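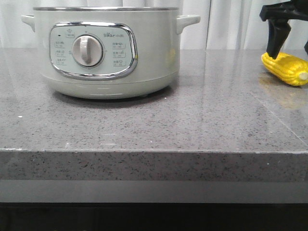 Blog > Workshop Notes > Carkham cell

The countertop cell went down again in September, and since I'm the one who looks after it now (Juniper Bellamy moved over to the Drolby line), I'm writing up what I did before I forget it.

The fault was boring. The arm would pick things up fine in the morning and by mid-afternoon it was closing a little wide of where it should. Soft things hid the error. Hard plastic toy food did not. Corn was the worst, because the fingers rode up on the kernels and the piece rolled.

I started with the fingers. They come off with four screws, and whoever had them off last had put two long screws in with two short ones. The long ones bottomed out before they clamped. I swapped them, wiped both finger pads with alcohol, and ran a finger home from the service menu. That took care of maybe half of it.

Next was the camera mount. Ours is fixed, and the calibration only holds if the mount and the counter stay put relative to each other. Ezekiel Yazzie had left a note in the log saying the clamp was tight. It was tight, but the bracket above it had a little play in it. You could feel it with one hand. I added a lock washer, retightened, and redid the calibration with 13 points. Juniper's old routine used 11. The extra two are both out near the back edge, where we kept seeing the worst numbers. 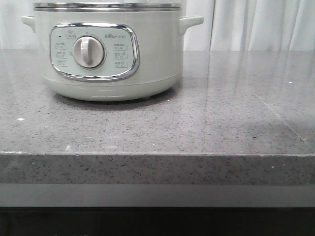
The cooker is the reference object for the knob routine, so it gets its own step. The program expects the control panel to face forward and the knob to be where it was last time. A pot is easy to nudge when you wipe the counter. I used to line it up by eye. Now I keep a paper template in the drawer — trace the base once, cut it out, set the pot in the hole, pull the paper away. Lyle Sorensen thinks a taped outline would be faster, but tape on polished stone changes how the glare looks to the camera and I'd like to leave that alone.

Speaking of glare, keep the curtain closed behind the counter. Stone this shiny picks up everything. Clean it with a damp cloth and then a dry one, and check for crumbs, which the vision software will happily treat as small objects.

My schedule from here on:

Every 1,000 cycles: wipe pads, check finger screws, check the bracket for play.
Every 3,000 cycles: full calibration, cable check at the wrist, new pads if the edges have gone round.

The cable check is new. I found a shiny spot on the sleeve where it rubs at the wrist joint. No damage to the wires yet. I moved the tie back and gave it more slack, and I'll look at it again at the next pad wipe.

Pads are on order from Kenemdale. If they send the softer ones again I'll post how they wear.

3 comments | 11 shares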